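ホーム　講演一覧　登壇者　資料　アクセス　お問い合わせ

乾物の置き方と在庫の回し方
発表者用メモ（読み上げ原稿ではない）
2021年8月25日　発表：レイラ・アタナソフ（Lejla Atanasov）

はじめに

自己紹介は短く。ピセル（Piser）の店で仕入れと棚の担当をしていること、今は本部で小さい店の在庫表を見ていることだけ話す。経歴のスライドは飛ばす。

聞き手は店を持っている人が半分、これから始める人が半分と聞いている。用語は「先入れ先出し」だけ最初に説明する。先に入った物を先に出す、それだけ。賞味期限の話と混ぜない。入荷が後でも期限が早い箱は普通に来るので、本当は期限の早い順に出すのが正しい。ここは質問が出やすい。

スライド2　乾物は楽だという思い込み

生鮮は毎日見る。乾物は見ない。棚の奥で期限が切れるのはたいてい乾物のほう。

6月の棚卸しの話をする。300品目を数えて、期限切れが50点あった。内訳は豆と粉が多い。次が乾麺。缶詰は少なかった。金額は言わない（聞かれたら、店ごとに仕入れ値が違うので出していないと答える）。

50点のうち、奥の列にあった物がほとんどだったことを強調。手前は客が取るので回る。奥は補充のたびに押し込まれる。

スライド3　補充の手順

補充は必ず手前を全部おろしてから。時間がかかると言われるが、1列あたり4分くらいで終わる。急ぐときは補充しない。中途半端に前から足すのがいちばん悪い。

手順を口頭で説明する。
・列を空にする
・棚板を乾いた布で拭く
・新しい物を奥に置く
・古い物を手前に戻す
・期限が30日を切った物は別の箱へ

拭くときに洗剤は使わない。粉物の棚は刷毛のほうがいい。

ここでバーヴァナ・サリアン（Bhavana Salian）さんの店の例。補充を開店前から閉店後に移したら、列をおろす作業が定着した。理由は本人に聞いたが、客がいないので通路に箱を広げられるから。特別な道具は買っていない。

スライド4　ラベル

期限の印字は小さいので、外箱にも書く。太いペンで年と月だけ。日まで書くと字が小さくなって読まれない。書く場所は箱の短い面の右上に統一する。人によって上に書いたり横に書いたりすると、積んだときに見えない。

色シールの話は時間があれば。うちでは四半期で色を変えていたが、新しい人が色の順番を覚えられず、やめた。今は文字だけ。色を使って続いている店もあるので、否定はしない。

在庫表はウェンディッツ（Wenditz）を使っている店と紙の店がある。どちらでもよい。入荷数だけ入れて廃棄数を入れない店が多く、それだと表の数字が棚と合わなくなる。廃棄も同じ日に書く。

スライド5　仕入れの単位

ケース単位で安くなるという誘いの話。ケースで買って2割残すなら、ばらで買っても変わらない。計算は手元の表を見せる。聞き手に細かい数字を追わせない。

トレヴァー・ゴスリン（Trevor Gosselin）さんから事前に質問をもらっている。「売れ行きが読めない新商品は何個入れるか」。答え：最初は棚の一列が埋まる分だけ。裏に置かない。なくなったら次を頼む。欠品を怖がる人には、2週間空いても客は離れなかったと話す。ただし塩と砂糖と米は別。

スライド6　乾麺を立てるか寝かせるか

寝かせると積めるが、下の袋が折れる。立てると面が見えるが倒れる。どちらを取るかは棚の奥行きで決める。奥行きの浅い棚は立てたほうが後ろが隠れない。 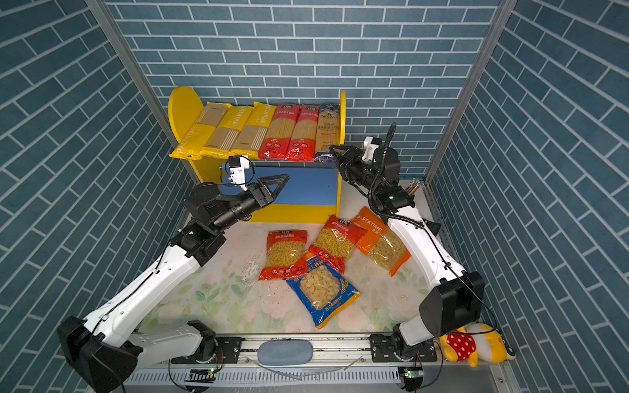 図6　棚の天面に並べて立てたスパゲッティの袋。黄色い袋はPASTATIME。

窓つきの袋の利点を一言。中の麺が見えるので、折れた物を開けずに見つけられる。窓のない袋は手で軽く押して確かめるしかない。

立てる場合の注意。端に仕切りか重い物を置く。本立てで十分。袋の向きをそろえ、銘柄が変わる所は少し間をあける。詰めすぎると抜くときに隣も一緒に出てくる。

直射日光の当たる棚には置かない。袋の印刷が先に色あせて、古い商品に見える。

スライド7　虫と湿気

写真は使わない。昼食の前なので。

粉と豆は、入荷した日に袋の縫い目と角を見る。破れがあれば返品。一度棚に入れたら返せないと思ったほうがいい。棚の下は床から離す。壁にもつけない。湿度計は入口ではなく、いちばん奥の棚に置く。

パドマヴァティ・ヘグデ（Padmavathi Hegde）さんが後半で倉庫の話をするので、温度の管理はそちらに譲る。重なるところは言わない。

質疑の準備

値引きの時期を聞かれたら：期限の30日前に別の箱に移し、その箱ごと値引きする。棚の中で一点ずつ札を貼ると忘れる。

寄付について聞かれたら：受け入れ先によって条件が違うので、先に電話で確認してもらう。ここで個別の団体名は出さない。

アイシュワリヤ・バンゲラ（Aishwarya Bangera）さんが会場のマイクを回す。質問は繰り返してから答えること。後ろの席には聞こえていない。

配布する紙は補充の手順だけの1枚。出口の机に置く。スライドのデータが欲しい人には、受付で連絡先を書いてもらう。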